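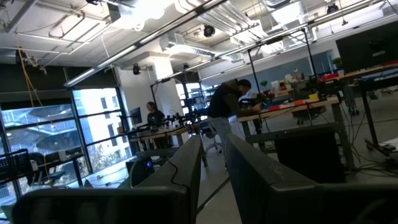 What Happens at the Robot Open Day?

Every April, the Ristcombe Robotics Laboratory opens its doors to school groups. Pupils in Years 4 to 6 are invited to see how robots are built, tested and repaired. This page explains what you will find when you come.

What is a robot arm?

A robot arm is a machine that can bend and turn a little like your own arm. It has joints where you have a shoulder, an elbow and a wrist. Inside each joint is a motor. A computer tells each motor how far to turn. Many arms have a gripper at the end, which opens and closes to pick things up.

Who works in the laboratory?

The people who work here are engineers and technicians. Much of their day is spent at long workbenches, where the robot arms are kept. They check cables, tighten screws and write instructions for the computers. Ute Stüber, who leads the laboratory, will welcome your group at the main entrance.

What will the robot do?

Deepika Bhat will demonstrate an arm called Nullo. Nullo's task is to lift a small block and place it in a tray. This sounds easy, but a robot must be told where the block is and how firmly to hold it. Nullo has practised the task 3844 times. It still drops the block now and then, and the engineers write down each mistake so that they can correct it.

May visitors touch the robots?

Visitors must stay behind the line on the floor while an arm is switched on. After the demonstration, Rigoberto Tamayo will bring out a model arm that pupils may move by hand.

Before you visit

Groups may have up to 16 pupils. Please wear closed shoes and tie back long hair. Bags and coats should be left in Room 404. Teachers who wish to book a place should write to Nuala Costello at the visits office.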